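Cerkidance Help > Perception and planning

Object tracker gives wrong state when the arm covers the object

Posted by mirelk on Monday, August 4, 2025

Hello everybody. I am working with two simulated arms over a table, and I use Humska as the task planner. The planner needs to know which objects are in the tray and which are on the brown surface at the right. This information comes from a color segmentation of one fixed view, then a small tracker gives every piece a number.

When the arms are far away, all is good. My problem starts when the right arm reaches over the table. The orange object is mostly under the arm, and there is a small orange spot on the other side of the forearm. I think it is the same object, but the tracker makes a new number for it. Then the planner wants to pick two orange objects, and of course it fails.

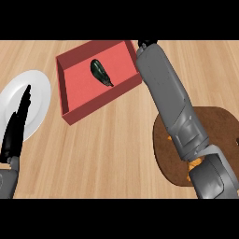
Right arm over the brown board, green vegetable in the tray.

I have tried to smooth the result over 200 steps. It helps with the noise, but the planner becomes very slow to react, and the second number still comes back. In one run it came at step 1887, when I already believed it was fixed.

The opposite error is also there. In other moments only a narrow piece of yellow-orange stays visible at the arm joint, so the area is below my limit and the object is deleted. The arm also lies over the right part of the red box, and my code says "box empty" with full confidence. For the visible part I agree with it. For the part under the arm it should say "I do not know", but I have no such value in my state.

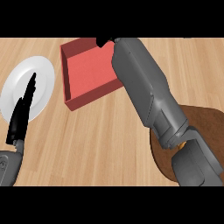
dvaruka
Increase the minimum area. I had the same thing and it went away.

okto_n
I would not change the minimum area first. It removes the small false piece, but it will delete your real object even more often.

You are in simulation, so you know the joint angles exactly. Render a mask of both arms from the same viewpoint and give it to the tracker. After that I use these rules:

A piece which touches the arm mask cannot get a new number if a known object of the same color was last seen near that mask.
An object which disappears behind the mask is marked "hidden" and keeps its last pose. If the gripper is closed on it, move the pose together with the gripper.
A container is "empty" only if its whole floor was seen free of arms, and nothing was placed there later. Otherwise it is "unknown".

In Humska you must add "unknown" to the predicate file yourself, the default is only true or false. Then write a small action which moves the arm back and looks again, and give it a low cost. Without this action the planner will just stop at "unknown".

I tested this on 200 episodes in July and the double numbers were gone. There were 2 episodes left with a wrong pose after a slip in the gripper, so please check the finger width too.

mirelk
Thank you, the mask is a good idea. I will begin with the "unknown" value, as it is the smaller change, and write here when the mask is working.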